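Wednesday evening, feet up, tea gone cold again

I drove over to Divside this morning with my hands already aching from yesterday, which is not how you want to start a day of sewing. I'd promised the Mokach people 47 more goes before the weekend and I had this idea I could knock out a good chunk of them before lunch. Ha! The car park was full, the lift was out, and when I finally sat down at the console the stool had been wound right up by somebody with much longer legs than me.

Anyway. For anyone (future me, mostly) who has forgotten what I do all day: I sit with my head in the viewer and my fingers in the grips, I put stitches into a pretend bit of skin, and every little movement gets saved so that the robot can learn to do it on its own. We're meant to reach 500 by the end of the project and I'm on 275, so past halfway, hooray. The lot from July don't all count any more, which still makes me cross, but there we are.

The trouble with showing something to a robot is that you have to mean everything. If I dither over where to grab the thread, it learns to dither. If I have a little rest with the jaws hanging open while I think about what to have for tea, then that's in the lesson too! I caught myself doing it twice before ten o'clock and had to mark both goes as no good. Passing the needle is all right, I can do that half asleep now. It's the knots. You've got to make the loop nice and big, get the other grasper to the right spot, and pull without dragging the whole stitch sideways. With my own two hands I'd feel when it was tight enough. Through the console I'm doing it all by eye, and my eyes were fed up by eleven.

I saved a few pictures to stick in here, as I always say I will and never do.

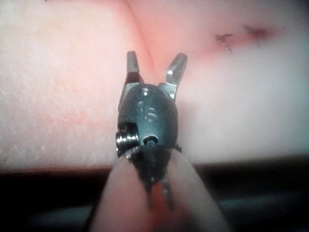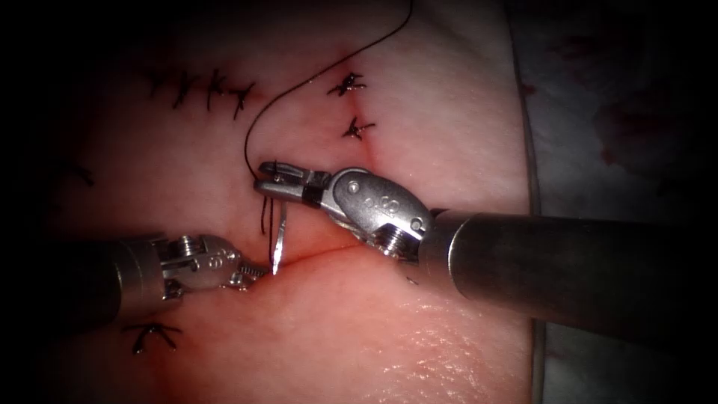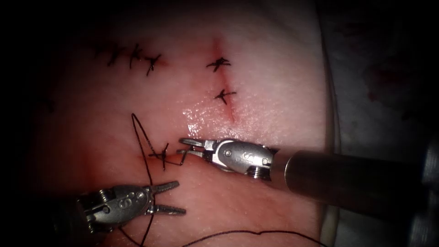 Stitching at Divside. First one is the gripper close up, then a needle going through, then me in the middle of a knot.

I do like how the needle looks standing up over the cut in the middle one. You'd think I knew what I was doing! The big loop of thread in the last one is the sort I've been practising, tall and narrow, with plenty of room. My loops used to be mean little things and I was forever poking about trying to get hold of the end.

Lunch was a cheese roll in the corridor, then back in for the afternoon. One go took me 135 seconds from start to finish, my best yet, and I was so pleased that I fluffed the next one completely and let go of the needle halfway through. Fished about for it, picked it up backwards, said a word. I asked whether to bin that one and was told to keep it, they want a few where things go wrong and get put right again. So somewhere in the robot's education there is now me, hunting for a needle like a lost contact lens.

They ran the trained one for a bit at the end of the day, on the version from last week's lot. It goes up to the thread, stops, backs off a tiny bit and goes in again. I do that! I had no idea I did that until I saw the arms doing it with my hands in my lap. Very odd feeling, a bit like hearing your own voice on an answerphone. I'm going to try to stop, though I expect I'll be thinking about it so hard tomorrow that I'll be worse.

Clanmont rang about moving the Macedo visit again. I said fine, whatever day, so long as it's after I've had my wrist looked at.

Must take the cushion in tomorrow, and wind that stool down before I sit on it. Bed now, it's gone ten and I haven't even put the bins out.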